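4. Fitting the lamp panel and setting the feed

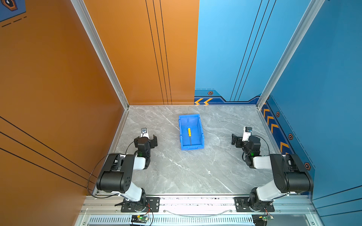 The Tamihana wall piece is supplied as a lamp panel, a Zilton control box and a 19 volt power supply. Work on a flat surface and keep small tools in an open-topped bin. A blue plastic one with a screwdriver lying in it will do, and the yellow handle is easy to find once the gallery lights are down. Read the whole section before you start.

4.1 Hanging the panel

1. Fix the bracket to the wall with the four screws supplied.
2. Lift the panel on to the bracket and let it drop until both hooks catch. Two people are needed for this.
3. Feed the grey cable down behind the panel to the control box.

Caution: Leave a gap of 85 mm between the panel and the ceiling. The vents are on the top edge.

4.2 Connecting the control box

4. Push the grey cable into the socket marked LAMPS.
5. Connect the power supply and switch on. All the letters should light for a few seconds, then go out.
6. If one letter stays dark, switch off and reseat its lamp before going further.

4.3 Choosing the sound feed

7. Open the Inov settings page and enter the code printed under the box.
8. Pick a listening room from the list. The piece was made for the harbour recordings at Stusthorpe -- this is channel 41.
9. Set the threshold. Rosalie Wyss showed the work at 235, and a quiet room may need less.
10. Press Save and wait for the first letter to light.

Note: The lamps follow the recording with a short delay. Do not raise the threshold to correct this.

For spare lamps, write to Amnuay Kaewsai at the studio and quote the number on the back of the panel.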